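Hemmin Park Companion – Family Guide
Section 9. Setting up your quiet plan before the visit

Updated 10/21/24 by Yannick Caron

Do this at home, the night before if you can. The signal inside Florstead gets bad near the main gate and worse by the lake, so anything you leave till the morning will take twice as long.

Before you start
You need: the Hemmin app, your booking number, a charged phone. Paper tickets work too but you'll have to type the long code under the barcode, no spaces.

1. Open the app and tap My Party. Add everyone who is coming, babies included. Under-threes don't need a ticket but they do need a name here or the ride swap won't count them.

2. Tap the person who needs the quiet plan. Switch on Rest Breaks. Default is one break every 2 hours. Change it if that's no good for you, slider goes down to 20 minutes.

3. Pick the noise setting. Low, Medium or Off. Low hides the drum parade, the fireworks and the Zarnarance coaster from the suggested route. It does not stop you going on them. You can still walk up and join the queue as normal.

Note: Medium used to hide the parade as well. It doesn't any more. If you set this up last December, check it again.

4. Choose a waiting spot. Each land has one, marked with a green dot. Iton is the biggest and has benches with backs. The one by the carousel is closest to the toilets but gets the organ music all day – avoid if sound is the problem.

5. Save, then tap Download Map. Wait for the tick. People skip this one and then the map is blank when they get there.

CAUTION: the return time for a ride is not held if the whole party is late. You get 15 minutes grace, after that it goes back in the pool and Guest Services can't get it back for you. Set an alarm.

On the day

6. Go to the left hand gate, the one with the blue awning. Show the plan screen, not the ticket screen. Staff will scan it and give you one wristband for the person on the plan. The rest of the party doesn't get one.

7. To use a return time, go to the ride exit and press the bell. Up to 5 people can board together. Bigger families will have to split, sorry, the app does this for you if you tap Split Party.

8. For the evening show, be at the side lawn 45 minutes before. It holds 300 and when it's full its full. The main bank holds 500 but there is no way out once the ropes go up, so don't go there if somebody may need to leave in a hurry.

Note: picnic boxes can be collected from the side lawn kiosk until 6pm. Order by noon. Allergies go in the box at the bottom of the order page, not in the message field, the kitchen doesnt see that one.

If it goes wrong
Plan screen is grey – log out, log in again. Wristband lost – any ride exit can print a new one, bring the booking number. Rest break alert won't stop – swipe left, not up.

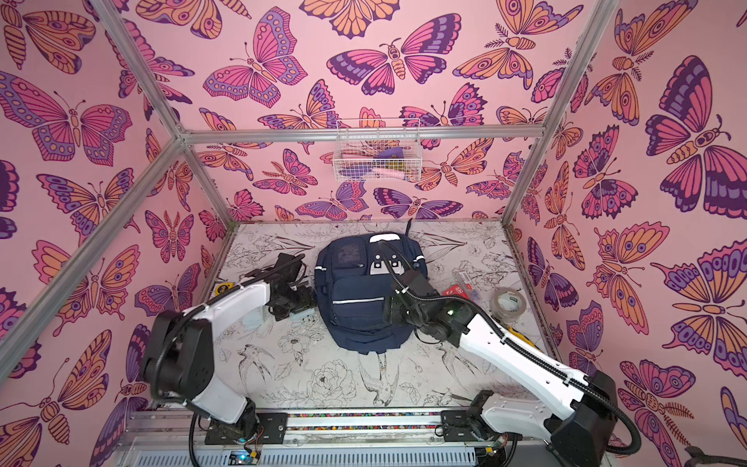
Alerts still going after that, turn the phone off and on. The plan is stored, you won't lose your return times. Changing the plan during the visit is covered in section 10.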